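Plestemik Bromden 2 backup software for workstations

Posted 24th December by Karla Huerta

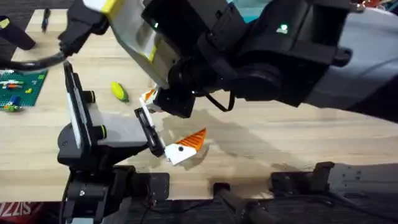
Two robot arms at a wooden worktop.

Bromden 2 copies the working drive of a Windows or Linux workstation to a second disk, a network share or both. It runs in the background and only copies the parts of a file that have changed, so large project files don't have to be sent whole every time.

Version 2 replaces the old scheduler. Jobs can now be set by the hour, by the day or when the machine is idle. Jobs made in version 1 are read in the first time the program starts, but check the folder paths afterwards if you have moved any drives.

What you need
64-bit processor, 4 GB of memory
310 MB of disk space for the program
A backup disk at least as large as the data you want to keep

Licences
Single workstation: £100, paid once
Updates are included until the next main version. Owners of version 1 who bought in June or later can move up free of charge.

Known problems
Restoring to a smaller disk stops with error 521 if the last partition is encrypted. Turn off encryption before the backup is made, or restore to a disk of the same size. Faustino Montes is working on a fix.

The server edition is sold separately as Lunde.

Contact us | Copyright Plestemik | Back to top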